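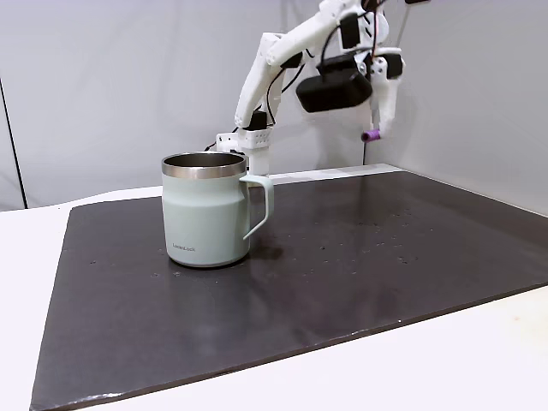 Workshop notebook, January 2021
Ball rebound and header rig, Comton shed

Picked up from where the October entry left off. The club wants an answer on the match balls before the squad goes back to full training, and we still have two batches that don't agree with each other. Batch one is the Covaleck balls bought for last season. Batch two is the Vudelel ones that came with the junior kit order. Same size, same nominal pressure, and the keepers keep saying the second lot skid.

Started by redoing the pressures. All 6 test balls (three of each) had been sitting since October with no top-up. Covaleck balls had dropped a little and evenly. Two of the Vudelel had dropped about the same as those, the third was well down and soft under the thumb. Put it under water in the tub and got a thin line of bubbles from the valve. Drop of glycerine on the valve, worked the needle in and out a few times, still bubbling. Marked it with tape and swapped in a spare from the bag. The taped one is not to go back to training. It's on the top shelf next to the broken corner flag.

Inflated everything to the middle of the allowed range with the Ngui gauge. I checked that gauge against the old dial one and they disagree slightly at the top end, so all readings from now on are Ngui only. Anyone using the dial gauge, write it beside the number. The October sheet doesn't say which was used and I can't work it out from the figures, so I've stopped trying to compare the two sets directly.

Drop test on the concrete first. Release from the bracket, rebound read off the board from the video. Covaleck balls very consistent. Vudelel balls a touch higher on the hard floor, with more spread between them. Repeated it with the square of match turf laid down and the difference all but went away. I'd expected that, but it's good to have it written down, as the complaint from the keepers is about grass.

Then the skid test, which took most of the session. Ramp at the usual angle, turf square at the bottom, watered with the can until it matched the goalmouth after a morning's rain as near as I could judge. Ran the dry set first. Do it in that order, the turf takes all day to dry out in here. Dry: no difference worth talking about. Wet: the Vudelel balls came off the turf lower and kept more of their pace. All three did it, including the replacement. The panels on those are smoother and the seams shallower, and that's where I'd look first.

Running count on the ramp is now 874 releases. The felt at the top is worn through on the left and I had a couple of balls come down with side spin, which I've struck out. Needs new felt before the next session. There's an offcut in the drawer under the vice that should be big enough.

Header plate: load cell was reading 91 with nothing touching it. Re-zeroed, came back to the same figure ten minutes later. Traced it to the cable being pulled tight around the leg of the bench. Gave it some slack and it settled at zero and stayed there. I've thrown out everything taken on the plate before that, so there are no header numbers in this entry. Sorry to whoever was waiting on them for the under-16s session plan.

Weights, before and after soaking, are in the spreadsheet on the second tab. The Vudelel balls took up less water. That's to their credit, and it's probably the same smooth surface that makes them skid.

Where I've got to: I don't see a fault in the Vudelel batch apart from the one valve. They're a different ball in the wet and the keepers are right about it. If the league games are going to be on the Covaleck then the keepers should be training with the Covaleck, at least on wet days. Mixing both in the one bag is the worst of the options. The outfield players can use either for passing drills.

Cost, for whoever puts it to the club: a full bag of new Covaleck balls was quoted at $540 delivered. I haven't asked for another price.

To do
New felt on the ramp.
Tie the load cell cable up along the underside of the bench and put a label on it.
Rerun the header plate with all six, dry then wet.
Order valves and more needles, down to the last one and it's bent.
Try the skid test at the low end of the pressure range. A softer ball might grip better, and a couple of the coaches have been letting them down a bit already without writing it anywhere.
Turf square is going brown at one edge. Cut a fresh one from behind the far goal.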